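Questions I get asked about my slide nights

Do I need to book?
Yes please! The back room at Flistia holds 179 people and it does fill up. Tickets are £10 on the door if any are left.

Can I bring my own slides?
I'd love that. Two trays at most, mounted, and pop your surname on each one.

How big is your collection?
2,070 slides at last count (mostly harbours, I'm afraid).
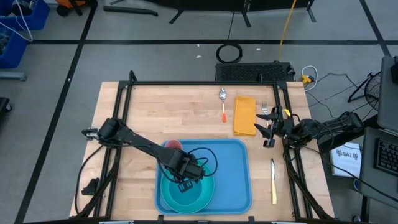 Posted by Rudd | August 21, 2025

Will you sell me a print?
Happily, just email me the slide number. I only post within the UK for now.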